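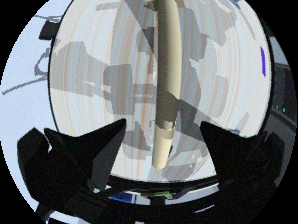
Does the play-by-play set count overtime drives toward the season totals?

Overtime drives are in the files but kept out of the totals. They sit in their own rows with period set to OT, and if you want them added in you have to do it yourself, see Totals further down.

Prakotine – small-college football play-by-play, cleaned up
README, last touched 10th June

What's in it
Drive logs, play logs and box scores from small-college games, mostly Saturday afternoon stuff that only ever lived on school athletics pages. Text files, comma separated, UTF-8. One folder per season. No video, no tracking data, no betting lines. Please stop asking for betting lines.

Files
games.csv – one row per game. Date, home, away, final score, site, neutral flag.
drives.csv – one row per possession. Start spot, end spot, result, plays, yards, clock if we have it.
plays.csv – the big one. One row per snap, penalties get their own row when there was no snap.
players.csv – names as printed in the box score, plus our own id.
weekly_awards.csv – conference player of the week picks, where a release could be found. Patchy.
fixes.txt – running list of hand corrections, newest at the top.

Play columns, the ones people trip over
game_id – matches games.csv. Text, keep the leading zeros. Excel will eat them.
period – 1 to 4, or OT. All overtimes share the one label, use ot_round to split them.
down – blank on kickoffs and tries. Blank, not zero.
spot – yards from the offense's own goal line, so midfield is 50 and first and goal from the 2 is 98. Older version used the side-of-field style (OPP 2 and so on), converted now.
yards – net of the play, before penalty. Penalty yards are in pen_yards with a sign.
sack – 1 or blank. College rules, so sack yardage comes off the rushing total. If your QB's rushing numbers look terrible, thats why.
passer_id, rusher_id, target_id – target only when the scorer named one. Incomplete passes often don't.
raw – the original line of text, untouched. When in doubt trust raw over us.

Totals
Regular season totals are built from periods 1 to 4 only. Playoff games are in a separate table. Total offense = passing plus rushing, returns not included. To get the number a school would print in its release, add the OT rows back, group by player_id and season. They will still be off for a few players. Schools revise box scores after the fact and don't always say so.

Where it came from
Juraj Čierny wrote the first scraper for his own use, wanted third down numbers for a couple of teams and couldn't find them. Vilém Vávra took over parsing and did nearly all of the name matching. Semance is the parser, separate repo, separate license. Plaltateck is the little viewer some of you have used – it reads the same files but is not part of this release and lags behind it.

Coverage
29 teams total. Of those, 18 have every game in every season we list. The rest have holes, mostly road games where the home school posted a box score and no play log. Those games are in games.csv with has_pbp set to 0. Don't average over them without checking the flag, you will get nonsense per-game numbers.
Jamborees and scrimmages left out. JV left out.

Name matching
Hard part. Same kid shows up as J. Smith, Smith,J, SMITH and once as Smiht all in one game. Rules, in order: jersey number plus team plus season, then last name plus initial, then by hand. Two brothers on one roster with the same initial is the worst case and there are a few. Anything matched by hand has match = H. Anything we gave up on has player_id blank, name kept as printed.
Transfers keep one id across schools if we know about the move. If you know of one we missed, send it with a link to the roster.

Known problems
- Clock is missing on most plays. Some scorers enter it at the start of a drive and never again.
- Fumbles recovered by the offense behind the line: yards are all over the place depending on the scorer. Not fixed.
- Two-point tries by rush in the oldest season are tagged as plain rushes. Filter on down blank to catch them.
- Kneel-downs count as rushes. Add your own filter, there is a kneel column but it's only filled where the text says kneel or "team".
- Touchbacks before the kickoff rule change go to the 20, after that the 25. The file does not mark the change, go by the date.
- 15 yard penalties with a half-the-distance enforcement: pen_yards is what was actualy walked off, the nominal number is lost.
- Weather column is gone. It was never any good.

Changes since April
Pisharody tables merged in, they were a seperate download before. These are the kicking and punting rows: hang time is not in there, net punt is. Field goal distance is now kick distance, not line of scrimmage, so add nothing to it.
Duplicate drives removed from games restarted after a lightning delay.
weekly_awards.csv got a unit column (offense, defense, special teams).
Sorted plays.csv by game then play number. Should have been done from the start.

Loading
Read game_id and player_id as text. Everything else your tool will guess fine. plays.csv opens in a spreadsheet but slow, and see above about leading zeros. If you only need one team, filter games.csv first and join from there.

Use
Free for anything non-commercial, credit Prakotine somewhere people can see it. Coaches are welcome to it, several already have it for self-scout. Media guides fine. If you're a paid service write first.
Names are in here since they're in the public box scores. Player wants out, write to us and the name gets swapped for the id in the next release, no questions.

Reporting errors
Open an issue with the game_id, the play number and what it should say. Link to the box score if it's still up. "Your rushing totals are wrong" with nothing else gets closed – it's the sack thing nearly every time. Corrections from official scorers go to the front of the line.

To do
Split special teams off plays.csv. Fill in return yards on blocked kicks. Juraj has a stack of old PDF box scores, scanned sideways, and Vilém is going through them one season at a time. Next release when those are in.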